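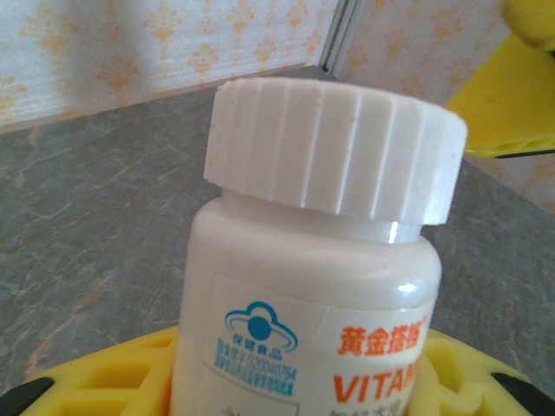
**Ticket 1757 — vitamin bottle cap won't open**
Opened by: Rokeya Uddin
Status: open

Hi Ketill! Me again, sorry. I've got a white bottle of 黄金搭档 vitamins and I can't get the cap off for the life of me. It's the wide white screw cap with the ridges down the side, so you'd think it would be easy to grip, but mine just goes around and around and clicks at me.

What I've tried so far:

- plain old twisting, both hands
- a rubber glove (better grip, same clicking)
- pushing down hard while turning — it caught for a second, then slipped
- warm tap water over the cap for 40 seconds, dried it, tried again

I ordered it from Sellico in November and it's been in the cupboard ever since, so I don't know if it was like this on arrival. I'd rather not take a knife to it. Is there a trick, or do I send it back?

**Reply, Ketill Thygesen**

Hi Rokeya! Clicking usually means the outer part is turning without grabbing the inner one. Set it on the counter, lean on it with your palm and keep leaning the whole way around — most people let up too soon. Give it 2 tries and then stop, please, and no knives!

**Rokeya Uddin**

Okay, first try, more clicking. Second try it moved a tiny bit and now it's stuck again, and my palm is all red. I think I'd like the replacement. Do you need the order slip? I still have it.

**Ketill Thygesen**

Yes please, attach the slip and I'll put the exchange through this afternoon.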